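Gripper Comparison Group
Minutes, January meeting
Started 2:05 p.m. in the small meeting room, finished a little after 3:30.

1. Notes from last time

Accepted with one fix. The wrist adapter drawing was listed as done, and it had only been sent out for a quote. It has since arrived and fits both Skasdale hands without shimming, which made everyone very happy.

2. Where the comparison stands

We now have a full set of logged grasps for each of the two hands still in the running. The Skasdale hand is at 2,078 and the Lerkar is at 1,962. The gap comes from the two mornings lost to the Lerkar firmware update, and the group agreed not to chase it. The numbers are close enough to compare, and people would sooner spend the time on harder objects.

Big cheer for the new logging sheet. Notes on slips, double grabs and operator resets all go in one place now, and the old spreadsheet can be retired. Anyone still typing into the old one, please stop!

The Bemance parallel jaw is officially out of the soft goods part of the comparison. It stays in for boxes and bottles, where it is still the quickest of the lot.

3. Thin plastic and the bag task

This took up most of the meeting, and it was the best discussion we have had in a while. The task as written is to get a bag off the carpet and into the pedal bin, with either arm allowed to do the carrying.
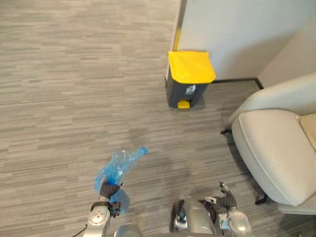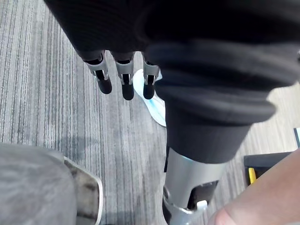 Thin film is still the hardest material on our list, and the group spent a good half hour on why. A hand that closes evenly on a sponge or a cup will happily close on a bag too, but the fingers can't tell much from the load, so the controller has very little to go on. One suggestion was to stop trying for a neat pinch and let the fingers bunch up as much film as they can get, the way the left gripper has the blue bag crumpled up with a loose end sticking out. That loose end came up again when we talked about release: film tends to stay behind on a joint or a fingertip when the hand opens, and over a bin that matters a lot more than it does over open floor. Agreed to score pickup and release separately from now on, so a great pickup doesn't vanish from the record when the letting go is poor.

There was some back and forth about the lid. Pressing the pedal and holding it down with one arm while the other drops the bag is a lovely two-arm task, but it muddies a gripper comparison. Decision: the lid is propped open for all scored runs. Pedal runs can be done afterward for fun and go in their own tab.

Fingertips: the rubber caps were compared with the bare metal tips on paper, film and cloth. Rubber was preferred for film by everyone who has driven it. On cloth opinions were split. The textured caps from Adomaitis are on order and will be tried on all three materials before anyone picks a favorite.

4. Cameras

The wrist view got a lot of praise. For the last few inches of a reach to the floor, drivers said they look at almost nothing else. The head view is still what they use to line up the approach and to keep clear of furniture.

Main complaint was the padding on the arm, which can take up a big piece of the wrist picture. Two ideas were raised: rotate the mount a little toward the palm, or trim the padding. Nobody wanted to trim the padding until the mount has been tried. The striped carpet was also mentioned, as it gives the depth estimate a hard time. A plain mat will be laid down for one batch so we can see whether it helps or whether we have been blaming the floor for something else.

5. Controller settings

The slower closing profile is a keeper. It adds a little time to each grasp, and the drivers all said they feel calmer using it. The force limit stays where it is until the new caps are in.

There was a request to let each driver save a personal speed setting. Turned down for scored runs, welcomed for practice.

Someone asked whether we could swap hands between the left and right arms halfway through a session. Yes, as long as the calibration is rerun and the swap is written in the log. Please write it in the log.

6. Next round

We will run 3 bag sizes, starting with the small one. Each driver does both hands on the same morning, with the order switched from one driver to the next. The armchair stays in place during floor tasks, as working close to it is part of the job we are testing for.

To do before next meeting:
Rotate the wrist camera mount and save a clip from before and after.
Split the bag score into pickup and release on the logging sheet.
Find a plain mat big enough for the floor tasks.
Chase the Adomaitis order.
Archive the old spreadsheet as read only.

7. Other business

The spare Lerkar cable is missing again. If it is in your drawer, please bring it back to the bench.

Next meeting at 2 p.m., same room.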